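Budget for a small robot arm setup - what am I forgetting?
Posted in: Workshop and Hobby Tech

Hi all, first post so go easy. Trying to plan a spend on small arms for our after-school program and I've got 2,000 to play with, total, no top ups. Need to put the numbers in by the end of May. We've got the one arm going at the moment doing a shape sorter (red piece, green board). Want a second the same size, maybe a third if the money stretches.
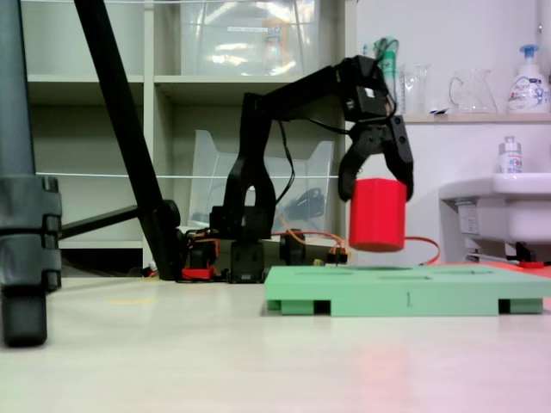
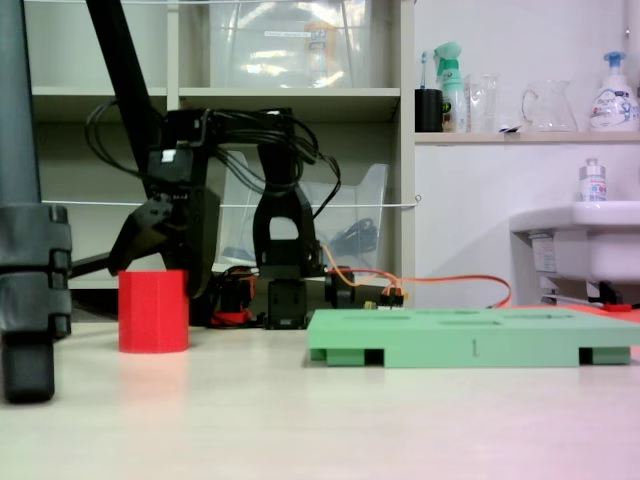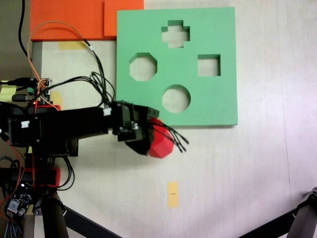

Arm, red piece and green sorter board, which is the job we're buying for

So. Do I spend the lot on arms or hold some back? Quote from Girnine is 1,000 per arm, assembled, power supply not included. Trorinon do a kit that's cheaper but you build it yourself and I've got no idea how long that takes. Also no clue what to allow for spares, or if the gripper is worth upgrading. Pieces are all light, nothing heavier than a coffee mug. Any help apreciated, bit out of my depth on the money side

posted by Gallagher

Dont buy two at full price, you'll have nothing left for the boring stuff. I'd do one assembled and put the rest into:

spare servos, at least a couple of whichever size does the wrist
second power supply, with the right plug (check before ordering!!)
clamps. proper ones
cable ties and sleeving, looks like you've got wires looping all over the place
a couple of extra sorter boards, cheap

Leave the gripper alone. Two fingers is fine for light blocks, and the fancy ones cost nearly as much as the arm. Look at it again next year if the kids move on to odd shapes.

Also ask Girnine for a school price in writing. We got 10 percent off just by asking, but it took 23 days to come back with the paperwork so start now if May is your deadline.

posted by ultow_shed

Kit all the way. Built ours over a few evenings, not hard, just fiddly. The instructions skip a bit where you centre the servos before bolting the links on. Do that first or you'll be pulling it apart again, ask me how I know.

One thing against it, if your program needs a warranty for the insurance people then a self built kit might not count. Check that before you fall in love with the cheaper price. And budget freight seperately, it's never in the quote

posted by benchtop_37

get the cheap one

posted by marlo_k

Thanks heaps. Hadn't thought about freight or the warranty at all. Leaning one assembled plus spares, then a kit later if there's anything left over. Will email Girnine tonight about the school price. Does anyone know if the Trorinon servos fit the Girnine arm? Would save me stocking two lots of spares

posted by Gallagher

Same size body but different horn on ours, so no, not without swapping bits. Get them to confirm the part number before you order any.

posted by ultow_shed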